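December
By Tharun Panicker
4 min read

I went to the winter open day at Zesel, the robotics workshop on the second floor of the old Hegde building. I had signed up for the afternoon slot, which started at 2 and ran a bit past 4. Most of the visitors were parents with kids, plus a few people who build this kind of thing at home.

The demo I spent the most time with was about picking up keys. They do it on an ordinary table with a flowered cover, using two arms with small cameras near the grippers. 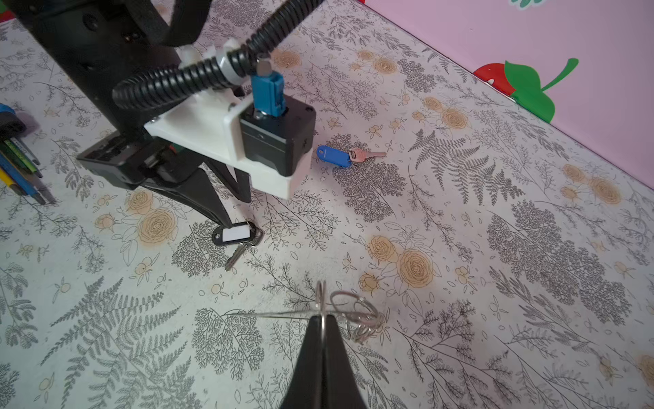
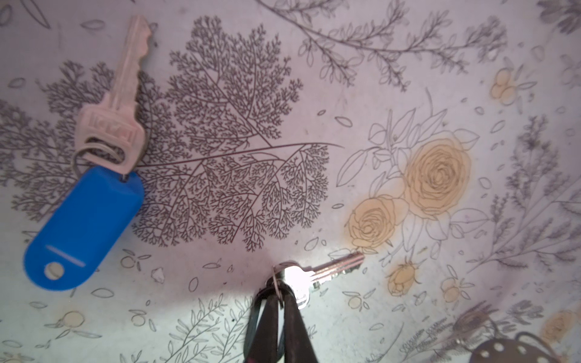 Keys, some with plastic tags and one on a fabric strap, on the same kind of leafy print in both.

Why practice on keys at all?

Keys are thin, they lie flat, and they shine. A box gives a gripper two sides to squeeze. A key gives it almost nothing, and the ring and tag swing off in their own direction once it leaves the table. The woman running the demo told us that a system that can deal with keys usually does fine with spoons, clips and other small household stuff.

She also said they had logged 503 tries in the past month. Over 200 of those were misses, and they keep the misses because the team learns from them too. I liked that she gave us the number without anyone asking.

Part of the slot was hands-on. You hold a pair of handles, and the arms copy what your hands do. I got one turn. The delay is small, but I overshot every time I reached down, and I kept wanting to feel the table through the handles, which you can't. A girl ahead of me, maybe ten years old, was much better at it than I was.

The software side was a short talk in the next room. Their recording program is called Brivden, and Zundley is the part that plays the motions back. I followed about half of it. The parts for one arm came to 1565 dollars the last time they added it up — less than I would have guessed, more than I'm going to spend this winter.

Parking behind the building was full by the time I got there, so I left the car by the pharmacy and walked. There was coffee but no food. If you want a turn at the handles, put your name on the sheet by the door as soon as you come in, before you look at anything else. They plan to hold another one in the spring, and I'll probably go back with my nephew.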